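Skumura starts renting out its kitchen kit

I spent Tuesday at Skumura's workshop in Irndale, and yes – I got to play with the Dahlgren! It's an arm, a gripper and a play kitchen you can rent for 600 dollars a month.

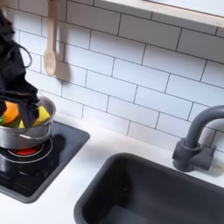

The kit comes with 17 practice tasks, mostly toy food and sponges, and I'd happily pay for the pot jobs alone.

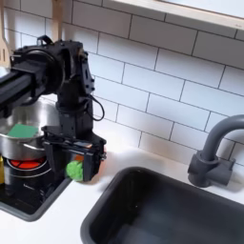 What it costs to buy

Buying outright is 2,000 dollars – steep for a school, I think.

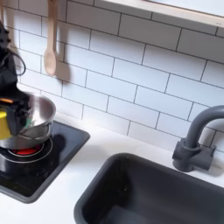
Skilmont has the first 40 kits, and orders open in December.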